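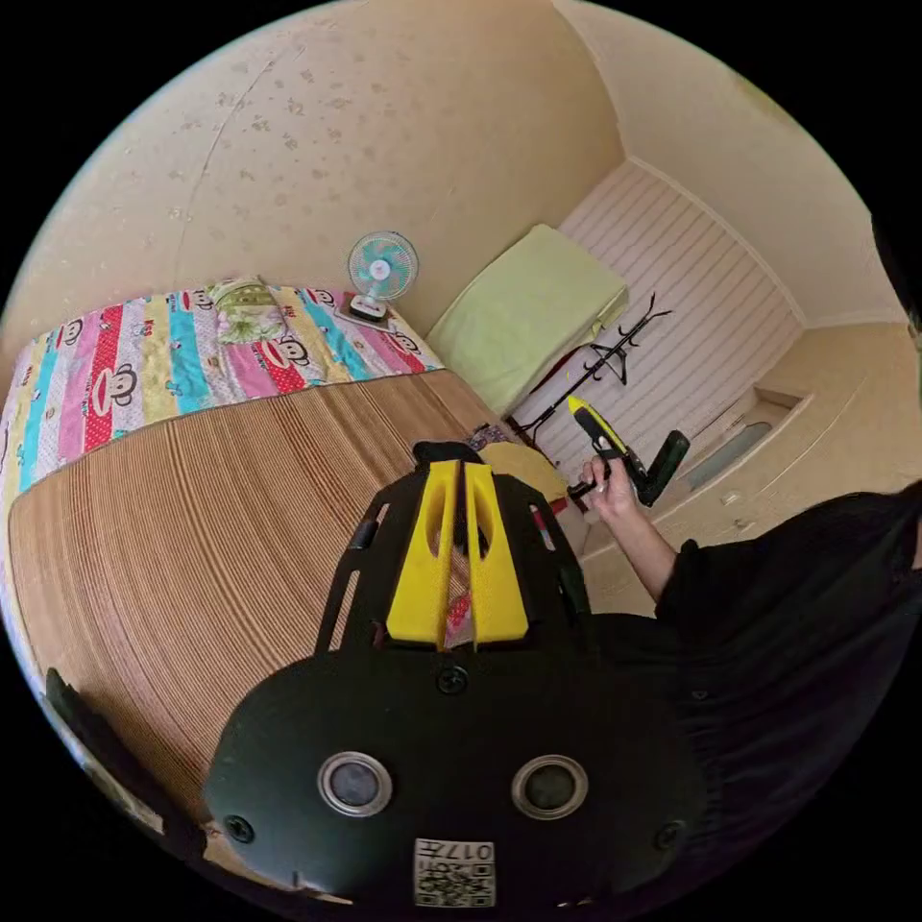 Quezada reabre el taller de costura y arreglo de ropa, con grupos más pequeños

Redacción, 09/06/2020

Vuelve el taller de arreglo de ropa del centro vecinal Quezada. Primer turno esta misma tarde, y lista de espera para el segundo. Las plazas son 15 por turno, ni una más, y se reparten por orden de inscripción.

El programa lo coordina Yanling Tan, que lleva 3 años con los cursos de textil del barrio. "La gente ha estado en casa mirando el armario y ahora quiere arreglarlo todo de golpe", cuenta por teléfono, con prisa, entre una llamada y otra. Según sus cuentas, desde que arrancó el taller han pasado por las mesas 1649 prendas: pantalones sobre todo, bajos y cremalleras. También cortinas. Algún disfraz.

Qué cambia: las sesiones duran menos y cada persona trae sus telas en una bolsa cerrada. Los retales ya no se comparten -- cada cual con los suyos --, y las tijeras se recogen al entrar y se devuelven en la misma caja. El café del descanso queda suspendido. Protestas, las justas.

Las clases siguen siendo de nivel mezclado. Primera parte, doblar y clasificar lo que se trae; después coser a mano, y quien ya tenga soltura puede pasar a la máquina. Para julio se prepara un turno dedicado solo a ropa de cama y manteles, que era lo que mas se pedía en el buzón de sugerencias.

El material básico (hilo, agujas, alfileres) lo pone la mercería Huniseo, que repite como colaboradora. Las cremalleras van aparte. La tienda Uvton ha cedido además un lote de telas estampadas, restos de temporada, que se sorteará entre los inscritos al acabar el mes.

El precio se mantiene: 10 euros por turno, gratis para socios del centro. Inscripciones en el mostrador de la planta baja, o por teléfono en horario de mañana. No se guardan plazas por correo, insiste la organizacion.

Quien no consiga sitio puede dejar la ropa marcada con nombre y apellido en el punto de recogida de la calle Dralorgate. Se admiten dos prendas por persona, limpias. Abrigos no, de momento, y edredones tampoco. La recogida, con el resguardo, en el mismo punto.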